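Two small arms in a fabric-lined booth: what rules do you follow before someone reaches in?

We run a pair of tabletop arms bolted to one rail, doing garment folding and bagging. I wrote a one-page rule sheet for the shift and Jolien Van Wijk (she signs off on our cell) sent it back saying "too vague." Fair enough. Right now it says stop the arms, wait for the lights, reach in. What do you all put on yours?

The other thing is speed. I have both arms capped at 50 percent whenever the front is open, and people grumble that bagging takes forever. Is that cap sensible or am I being a worrier?

2 answers

Yours sounds a lot like our setup at Veltismont, so I'll tell you what we landed on. First, never let the status light be your proof of anything. A green LED on the wrist means whatever the firmware person decided it means! We cut motor power at a switch, then the person reaching in keeps a hand tag on that switch until they're out.

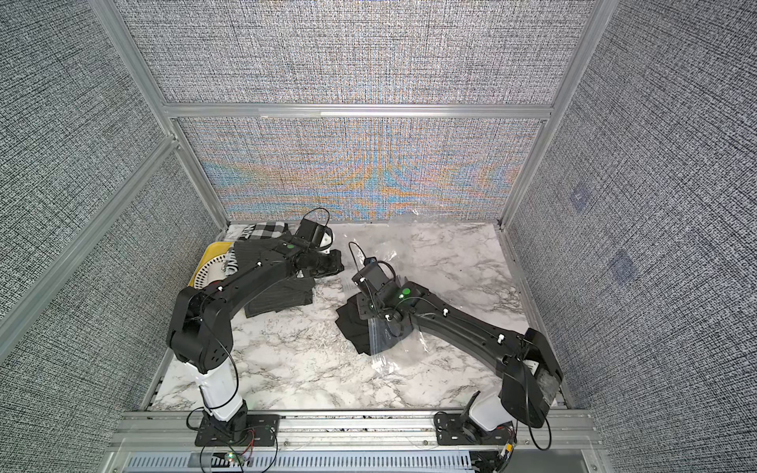 Second, write down who owns the middle. With two arms sharing a table you need a keep-out zone in software, and only one gripper gets to be in it at a time unless the task really calls for both. Ours is 30 mm wider than the gripper on each side — tight, but it works. And plastic bags get their own line on the sheet: if one snags, power off before you tug. People always want to tug.

On the cap, keep it. Do your risk assessment properly and then argue about the number. We logged 3,208 bagging cycles with ours on and 3,131 went through with no help, so speed was never our problem.

50 is fine. Also tidy your cables, a loop hanging near the rail will catch a sleeve sooner or later. We use Prokex clips

Related questions
Do I need a fence for a light arm?
Karimi gripper keeps dropping thin fabric
Who should sign the risk assessment in a small shop?
Redska controller: stop button vs. cutting power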